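Do we need to book the ferry to Hirari ahead, and is one night enough?
Travel Help > Islands and coast > Ferries and driving

Posted by Vanderleia Pacheco

We are two adults and a ten-year-old, planning a driving trip for the second half of July. We land in Isby in the afternoon, pick up a rental car and have nine nights in all. The rough plan is two nights in Isby, then the coast road north to Elora, then the car ferry over to Hirari and back.

What I can't work out is the ferry. The timetable I found shows three crossings a day with the car, but it has December 2020 printed at the bottom, so I don't know how much of it still holds. One blog says you just drive up and wait in the line. Another says they waited five hours and gave up. We would like to cross on day four and come back on day five, which gives us one night on the island.

So, do we have to book the car ahead, or can we show up early? Is one night on Hirari enough to drive the loop and walk out to the lighthouse? And would we be better off leaving the car in Elora and crossing on foot? My daughter gets seasick, so if one crossing of the day is calmer than the others I would like to know that too.

We have a room held in Elora that we can cancel up to a week before. It's a small apartment over a bakery with parking behind it.

Thanks for any help.

Posted by Dalibor Matoušek

Book the car. In July the morning boat fills up well ahead, and the afternoon boat is not much better. Foot passengers are a different matter and I have never seen one turned away.

The deck holds 40 cars, and part of it is kept back for island residents and delivery trucks. If you show up without a booking you go in the standby lane, on the left after the gate, and they load from it only when everyone with a ticket is on. I have waited there twice. Once I got on the next boat, and once I slept in Elora and tried again in the morning.

The crossing takes 90 minutes. You need to be in the lane half an hour before sailing, and they do give your space away if you aren't. The road into Elora goes down to one lane at the bridge, so leave extra time for that if you are coming straight from Isby. The drive is longer than it looks on the map. It's 325 kilometers by the coast road and you will not average highway speed on any of it after the first hour.

On the island, the loop road is fine for a regular rental car. It is paved all the way except for a stretch on the north side past Vávra, where it's packed gravel and narrow. Go around clockwise and you will be on the inside when you meet the bus. Fill the tank in Elora. There is one pump on Hirari and it closes for lunch and all day on holidays.

One night is enough for the loop or for the lighthouse walk. It is tight for both. The walk starts from the small lot at Vávra and goes out along the ridge and back the same way, nearly 500 meters of climbing if you add up all the ups and downs. A ten-year-old who likes walking will be fine with it, but it takes most of a day with stops. If you come over on the morning boat and have to catch the noon boat back, you have one afternoon and a short morning. I would take a night off Isby and give it to the island. 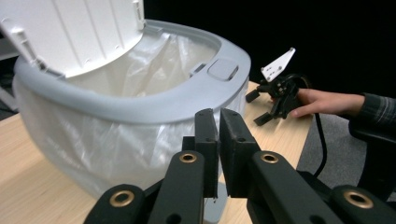
Parking at the trailhead is free, but the lot is full by mid-morning. There is a second one by the church, ten minutes back down the road, and the path from there joins the main trail after the second gate. Take water with you. The tap marked on the older maps has been shut off.

As for leaving the car behind, it can work if you stay in the harbor village. The bus goes around the island four times a day in summer and stops at the Vávra lot. You will not see the north beaches that way, because it doesn't stop there. With three people and bags I would take the car, but if you can't get a space for it I would still go.

Check with your rental company too. Some of them don't allow the car on a ferry, or they want it written on the contract. Ask at the desk in Isby before you sign, and keep a copy in the car.

Posted by harborlight_66

Morning boat is the calm one. Wind comes up after lunch most days. Sit downstairs toward the back and have her look out the window, and give her the seasick pill before you board, not after.

We did one night and were sorry it was so short. Food is expensive on the island so we brought ours from Elora.

Posted by Vanderleia Pacheco

Thank you both. I called the ferry office and booked the car on the morning boat for day four. The noon boat was full on the way back for day five and open on day six, so that settled it and we are staying two nights. The rental company says the ferry is allowed but I have to tell them the dates.

One more thing if anyone knows — is the road from Isby to Elora all right to drive after dark? We may not get away until late afternoon.

Posted by Dalibor Matoušek

It's all right as far as the last gas station. After that there are no lights and there are sheep on the road. It stays light late in July, so if you are away by four you will have daylight for most of it.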